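The long wait for a settled back line

Codlow's supporters have got used to changing managers. What they have not got used to is winning away from home, and six months into the new regime that is still the problem.

The club finished last season in the bottom half and lost its captain to Gireck in the summer. The board replaced him with two loan signings, neither of whom had played a full season at this level. Both started the opening match. By October one was on the bench and the other was playing out of position at left-back.

At home it has hardly mattered. The pitch is narrow, the crowd is close and visiting teams tend to sit back. On the road Codlow are asked to defend wide spaces, and they do it badly. The 4–2 defeat at Anomon in December was the worst of it. Three of the goals came from crosses that should have been stopped at source – the fourth was a back-pass hit too softly.

The coaching staff have since moved to a back five for away games. It is not pretty, and the forwards see less of the ball, but the side has looked harder to beat. 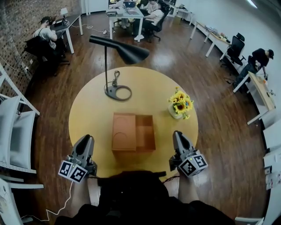 There is a cost, though. With an extra defender on the pitch, Codlow have only two midfielders who can carry the ball forward, and both are one booking from a ban. The trip to Bitar comes next, on a heavy pitch and with an evening kick-off. A draw there would keep them clear of the relegation places until the spring, when four of their last six matches are at home.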